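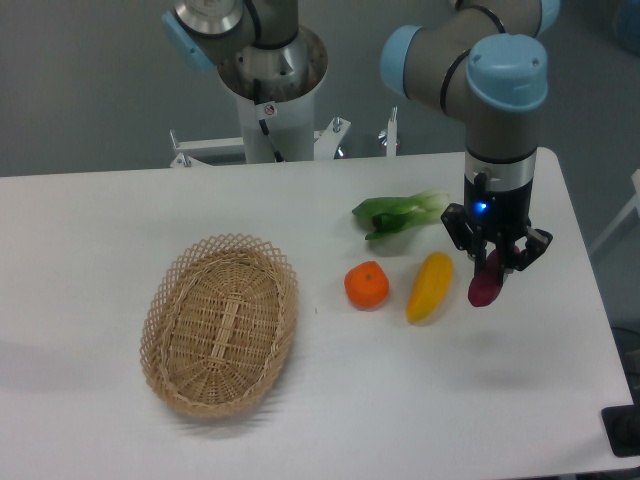 The away side's analyst thinks our sprint counts for Plasau are too high, and said so in a two-line message overnight: the wide players cannot have made that many efforts above threshold on a pitch that heavy. Fair point. Spent the morning on it.

January 31, 2018

Match file: Plasau v Cabrera, second half only. Vests are the Floseo units, firmware unchanged from August. Export taken through Damari at the default smoothing.

Reran the half with the raw speed trace and the smoothed one side by side. Raw gives 169 efforts over threshold for the team. Smoothed gives fewer, but the drop is not even across positions. Centre halves hardly move. Both full backs and the left winger lose a good share. Their raw traces show short spikes close to the main stand, on the touchline under the roof, where satellite cover has been poor before. Spikes last one or two samples and the accelerometer shows nothing to match.

So the complaint is partly right. The winger's figure is wrong in the report we sent. The full backs' figures are probably wrong as well, but I have not been through every effort.

Tried a minimum duration on each effort. At one second most of the spikes go and the real runs stay, going by the video for the first 20 minutes of the half. At half a second too many get through. Longer than one second starts to remove short closing-down runs, which the coaches do want counted. Leaving it at one second for now.

Clock offset between video and vests was 18 frames at the restart and the same at the final whistle – no drift, so the alignment can be trusted for this half. First half still has the old offset and needs doing again before anyone quotes from it.

Unit in the goalkeeper's vest dropped out for up to 900 samples after the second corner. Left as a gap, not interpolated. Distance total for the keeper should carry a note.

Substitutes: warm-up running behind the goal was being added to match distance for the two who came on. Cut both files at the moment they cross the line. The Damari period markers do not do this on their own, they have to be set by hand for each player.

To do
Redo first-half offset.
Apply the one-second rule to the last three home matches and compare wide players only.
Walk the main stand touchline with two spare vests, one on each shoulder, before the pitch is next cut.
Send corrected winger figure to Cabrera – raw trace attached, no commentary.

Threshold itself not touched. Separate question, and the squad averages would all have to be rebuilt.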